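Clollau Gripper Project: Workshop Gallery

29 November 2018

Shares 20 | Comments 20

The Clollau project is a student project run over two terms by the Toivonen robotics club. The task is to record household handling jobs with hand-held grippers, then use the recordings to program the Fatitz arm. Each student group builds its own gripper from a common set of drawings, fits the pads, checks the closing force and records its own runs. A run is accepted only if the gripper's position can be recovered from start to finish.

The present shell is the third version. The first cracked at the screw bosses, and the second was too narrow at the grip for larger hands. Version three has thicker walls and a longer trigger travel. It weighs 700 g without the cable and opens up to 500 mm per second at full trigger, faster than the arm can follow. Groups are therefore asked to close the fingers slowly and hold the object still before lifting.
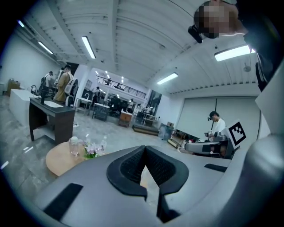 Workshop floor, seen from behind the black V-shaped pads of one gripper. A second gripper, right, carries a square black-and-white marker on its side.

The mesh texture on the pads was chosen after tests on glass, card and soft plastic. Smooth pads held card well but let glass turn in the grip. Coarser patterns left marks on soft bottles. The fine mesh was the best compromise and is now used on all units.

Markers are glued on and checked against a flat plate before recording. A marker that has lifted at one corner gives a steady error in tilt, which is hard to find later. The Dalley script flags most of these cases, though it misses small ones, and groups should still check by eye.

Work planned for March: replacement of the trigger spring, a shorter cable with strain relief at the shell, and a first comparison between the recorded runs and the same jobs done by the arm. Drawings for version three are held in the club folder under Clollau/shell. Pad drawings are kept separately, as they change more often.

20 shares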